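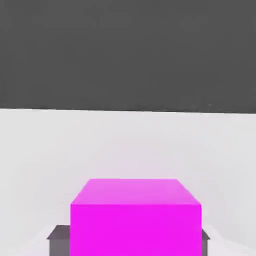
Clalmont Recipe Cards - read me first

2,124 recipe cards typed up from the Clalmont church and school cookbooks. One row per card. Mostly casseroles, pies, pickles. A lot of gelatin.

What's in it

cards.csv - title, ingredients, steps, book, page
books.csv - one line per cookbook, 60 books total
units.txt - what I turned "1 can" and "butter the size of an egg" into. Guesses. Check before you cook from it

Cleanup

Ran everything through Histix to catch duplicates, then went over the leftovers by hand. Spelling kept as printed in the title, fixed in ingredients. "Oleo" is now margarine everywhere, sorry if you wanted oleo.

Oven temps are Fahrenheit. Where the card says "moderate oven" the temp column is blank, dont fill it in with 350 and send it back to me.

Known problems

- over 200 cards have no serving size
- 2 books are missing their back pages, so no index for those
- page numbers in the Thongdee book restart halfway thru
- fractions from the older scans sometimes come out wrong, 1/2 vs 1/3 esp.

Using it

Free for anything, just say where you got it. Stustus opens the csv fine, set it to UTF-8 first or the degree signs break.

Next update in March - adding the canning pamphlets.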